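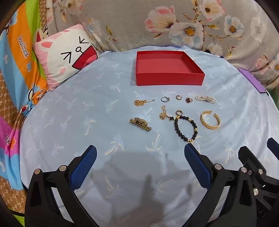
Compte rendu de la réunion d'équipement - atelier Plordale
Séance du 17/02/2018

Présents : Ostap Kravets (animation de la séance), Tihomir Vukadinović (achats), l'équipe de préparation au complet, ainsi que deux collègues de l'expédition qui ont eu la gentillesse de rester après leur service.

Ostap ouvre la séance en remerciant tout le monde d'être venu, et en particulier celles et ceux qui ont pris le temps de renvoyer leurs remarques par écrit. Le compte rendu précédent est adopté, avec une petite correction demandée par l'expédition : le transpalette est à réviser, il n'est pas à remplacer.

1. Poste automatisé pour le rangement des bijoux
Tihomir présente les deux offres reçues. Celle de Stergiou s'élève à 1 707 euros pour la pince seule, hors support. Celle de Vovitz est à 965 euros, mais les doigts de rechange sont en supplément, à 396 euros le jeu, et il faudrait en prévoir au moins un d'avance. Une longue et sympathique discussion s'ensuit. L'équipe de préparation rappelle que les pièces à mettre en boîte ne se ressemblent guère : une bague se saisit assez bien, un bracelet jonc aussi, mais une chaîne fine ramassée en petit tas ou un bracelet de perles, c'est une autre affaire, et personne ne voudrait voir un fermoir abîmé.
Ostap demande si les patins texturés suffisent pour les petites créoles. Tihomir n'a pas de réponse ferme des fournisseurs et préfère ne rien promettre - il les relancera tous les deux avec la même liste de pièces, pour que l'on compare ce qui est comparable.
Décision : pas de commande aujourd'hui. Un prêt d'essai sera demandé à Vovitz, et la même demande sera faite à Stergiou par courtoisie.

2. Boîtes et fonds de travail
On s'accorde sur une boîte ouverte, sans couvercle, d'une couleur franche qui tranche avec le tissu posé dessous. L'équipe aimerait garder des tissus imprimés pendant les essais, les commandes n'arrivant pas toujours sur fond uni. Accepté bien volontiers.

3. Logiciel
La licence Stelex arrive à échéance en juillet. Tihomir propose de la reconduire telle quelle et d'attendre le choix de la pince pour parler des modules complémentaires. Pas d'objection.

4. Budget
La ligne « petit matériel » reste inchangée. Ostap souhaite que les doigts de rechange y figurent dès maintenant, quel que soit le fournisseur retenu, afin de ne pas avoir à revenir devant la direction pour une dépense de ce genre. Il préparera une demi-page en ce sens.

Divers
L'expédition redemande une lampe pour la table du fond. Tihomir l'ajoute à la prochaine commande, avec ses excuses pour l'oubli.

À faire
Tihomir : relance des deux fournisseurs, demandes de prêt, reconduction Stelex, lampe.
Ostap : note de budget.
Préparation : liste des pièces difficiles à saisir.

La date de la prochaine réunion sera fixée dès réception des réponses aux demandes de prêt.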